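Cut roses dead in three days, what am I doing wrong?

Homeck Garden Talk > Cut Flowers & Arranging

rosehip_kath
Posts: 200
Okay, I need help from the people who grow and cut their own. I picked up roses at the Worgate market again and they were hanging their heads by the third morning. Same thing happened in April. I trim the ends, I use the little packet, I change the water when I remember (fine, not every day). My sister buys the cheap ones from the gas station and hers last more than a week, which is making me nuts!

I'm mostly doing small arrangements now, peach and pale yellow with some greenery tucked in, the kind of thing you can put on a table and still see the person across from you.
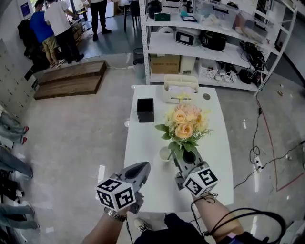
Anyway, I've got my aunt's birthday lunch coming up and I'd love for the flowers to make it to dessert. Do I buy them the day before? Two days? Is it the vase?

Katherine

fiifi_a
Posts: 1643
Bent neck is nearly always air in the stem. Recut them underwater, an inch or so off, and get them straight into a deep bucket up to the neck. Leave them somewhere cool overnight before you arrange anything. I do this with every rose I bring in and I get eight or nine days.

Also strip every leaf that would sit below the water line. Every one!

KwadwoAnnan
Posts: 2216
Going to disagree with Fiifi on the underwater cutting. I did it for years and then got lazy and quit, and my roses last exactly as long as they used to. Clean sharp clippers and getting them in water fast, that's what I'd worry about. And scrub the vase with dish soap and a bit of bleach. A quick rinse won't cut it.

fiifi_a
Posts: 1643
Kwadwo you grow yours ten steps from the kitchen sink. Hers have been sitting in a market stall since dawn. Not the same flower by the time it gets home.

KwadwoAnnan
Posts: 2216
Fair point on the market stall. Still not sticking my hands in a bucket of cold water for it lol

adwoa.d
Posts: 15
New here, hi! I worked one summer at a flower shop in Sturnside and we never cut underwater either, but we did put the stems in warm water first thing. Not hot. It perked up the droopy ones a lot. Small vases are hard because they run dry so fast, I'd top them up morning and night.

For the lunch I'd buy two days ahead so they have time to open.

rosehip_kath
Posts: 200
Hi Adwoa, welcome! I have never once topped up a vase at night, so that could be a big chunk of my problem. Does the fruit bowl thing matter? Mine usually end up next to the bananas.

fiifi_a
Posts: 1643
Move the bananas.

KwadwoAnnan
Posts: 2216
On that one we agree.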